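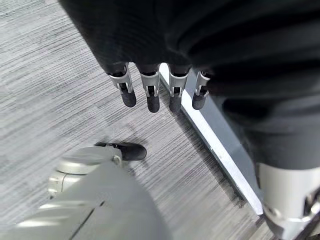

Hajnalka Farkas says I have to wind my whole cone into skeins and wash it before I knit a single stitch, and I really, really don't want to. So I'm asking here before I lose a weekend to it!

I bought my first cone of wool from a mill clearance (the shade is called Dulance, a sort of mossy blue) and there are 3,425 yards on it. It feels like string. Kind of waxy string, with a smell like an old bicycle. I know that's the spinning oil and that it's meant to bloom once it's washed, but my swatch came out so thin and holey that I can't picture it as a sweater at all. It's going to be a plain top-down raglan with long sleeves, stitch pattern nothing fancy.

Can I knit with it oily and wash the sweater at the end? And if I do, which gauge do I go by? The pattern wants 6 stitches to the inch and right now I'm getting more like five and a half on the needles it calls for.

Asked by Enikő Pintér, 16 July 2019

3 answers

Yes you can, I do it all the time. Knit it straight off the cone. Mine squeaks a bit and my hands get grubby but who cares.

Answered by Ildikó Vörös

You can absolutely knit it with the oil still in, but please wash your swatch first, and wash it the way you'll wash the sweater. I learned this on a cardigan I named Getgate (long story, there was a gate) that went from loose and drapey to something you could stand up in a corner. The wool fluffs out and fills in all those little holes you're seeing, and the stitches can shift quite a bit while it's doing that.

What I do now: knit a big swatch, bigger than you think, at least the width of your hand. Measure it and write the number down. Then soak it in warm water with a good squirt of dish soap, squeeze it gently, and change the water until it stops going cloudy. Rinse at the same temperature, roll it in a towel, lay it flat. Measure again when it's bone dry. The second number is the one to match to the pattern, and the first one tells you what your knitting should look like while it's still on the needles.
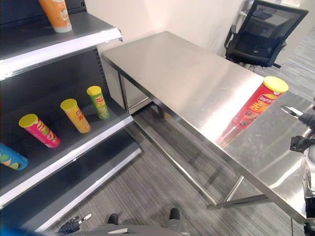
Dorottya Orbán told me to do two swatches on two needle sizes and wash them together, and I grumbled, but it did save me a second round of waiting. Try yours on the size you have and one size down.

The other thing is the fit. Don't try it on halfway and panic about the length! Unwashed fabric hangs differently. I go by row count from the washed swatch for the sleeves and body and leave the bind-offs loose so I can pick them back out.

Oh, and if you're striping it with anything from a regular ball, wash that other yarn into the swatch too. The two may not shrink the same.

Answered by Rizal Lumbantobing

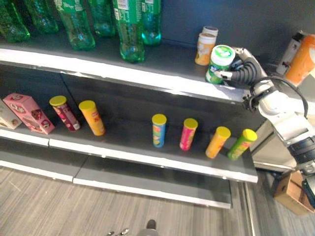
Green soda bottles on the upper shelf.

I'm on Hajnalka's side, sorry. I skein mine up in batches of 1,000 yards, tie each one loosely in four places and wash them in the tub. It's a pain, but then the yarn feels like itself when I'm knitting, and I like that part too much to give it up. If you're doing colorwork I'd say wash first every time. For a plain raglan, eh, either way is fine.

Do watch the bleeding with a dark blue. Mine turned the bath gray.

Answered by D'Amico

Comment from Enikő Pintér: Thank you all! Two swatches are soaking in the sink now and the water is disgusting. Leaving the rest on the cone.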